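Search this site
Go

Learning to knit (again) in the coldest room in the house

Posted in March by Érica Vieira

So I've been knitting again. If you've been reading this blog for a while you'll remember the Great Scarf Disaster, which I quit at the halfway point and which now lives under the cat. I swore I was done. Then we had three weeks of sleet and I got bored, and one Saturday I wandered into Camargo, the yarn shop over in Drerkesach, "just to look." Ha.

I came out with 8 balls of wool and a set of circular needles that cost more than my shoes. The wool is called Trutum and it's a bit scratchy, a bit sheepy, and I love it. It smells like a barn when you block it, in a good way – my husband disagrees and has asked me to do it in the garage.

What I really wanted was to learn colorwork. I've always been a sucker for a loud sweater, the kind with zigzags and stripes and little dots all fighting for attention. My grandmother wore them to church and to the grocery store and to the beach if there was a breeze. Plain sweaters are fine, I own plenty, but they don't make anybody at the bus stop talk to you.
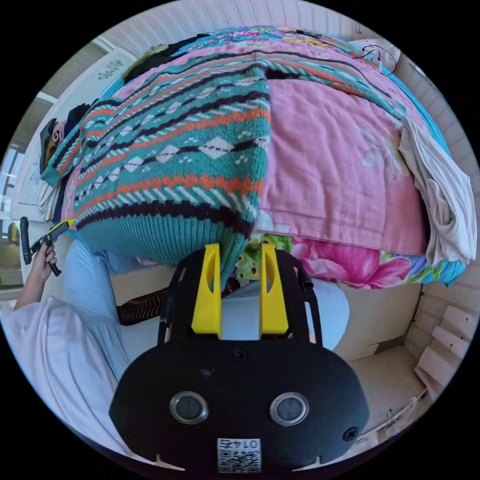 Teal, orange and brown, my kind of sweater!

The trouble is that colorwork is hard when you've only ever made a rectangle. You carry two strands at once, and if you pull the one at the back too tight the whole thing puckers up like a bad seam. My first swatch was supposed to be a flat square and came out shaped like a taco. The second was better. By the fourth I could go a whole row without swearing, provided the TV was off.

The pattern I finally settled on starts with a ribbed band at the bottom, 169 stitches around, and of course I joined it with a twist in it. You can't fix that! You have to rip it all out and start over, so I did, at eleven at night, with a glass of wine and a podcast about shipwrecks. On the second try I laid the whole thing out on the kitchen table and checked it three times before I joined. Then I got through the ribbing in a week of lunch breaks (knit two, purl two, forever) and felt like a genius.

The other thing I've been working on is my hands. I hold the yarn in my right and I've always held it wrong, wrapped twice around my finger so tight it leaves a groove. After 90 minutes my thumb aches clear down to the wrist. I've tried stretches, I've tried bigger needles, I've tried the fancy wooden ones with the pointy tips. The bigger needles helped the most, but then my gauge went all over the place and the swatch would've fit a horse.

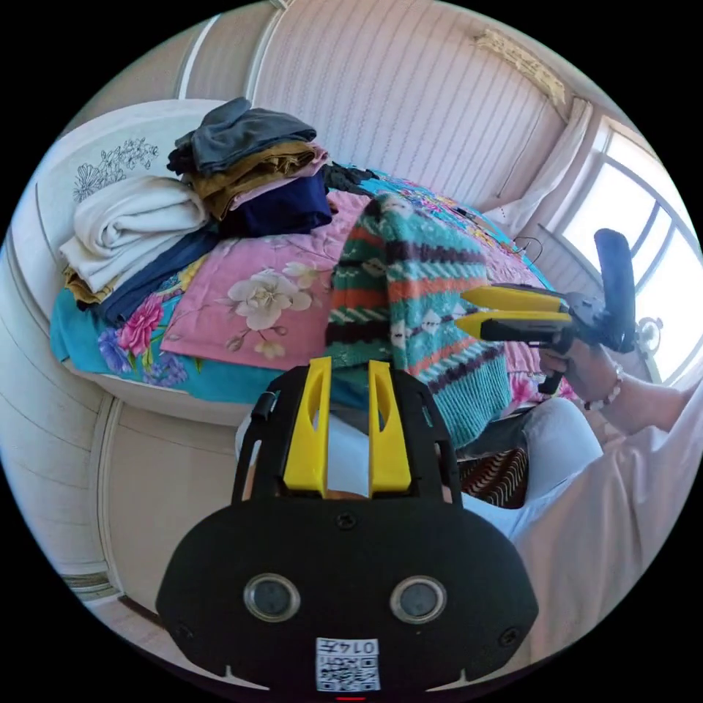
Drernitlow wrote in the comments last time that I should put one color in each hand and just live with being terrible at it for a month: "Your left hand is going to hate you, and then one day it won't, and you'll never go back." I've been at it for nine days. My left hand still hates me. The stitches on that side look like they were made on a moving bus, but the thumb does feel better, so I'm sticking with it.

Next up is the first band of zigzags, and after that the armholes, which I'm pretending don't exist. If you have a favorite way to keep two balls of yarn from tangling, please tell me. Right now I've got one in a teapot and one in a boot.

Contact | Copyright Érica Vieira | Back to top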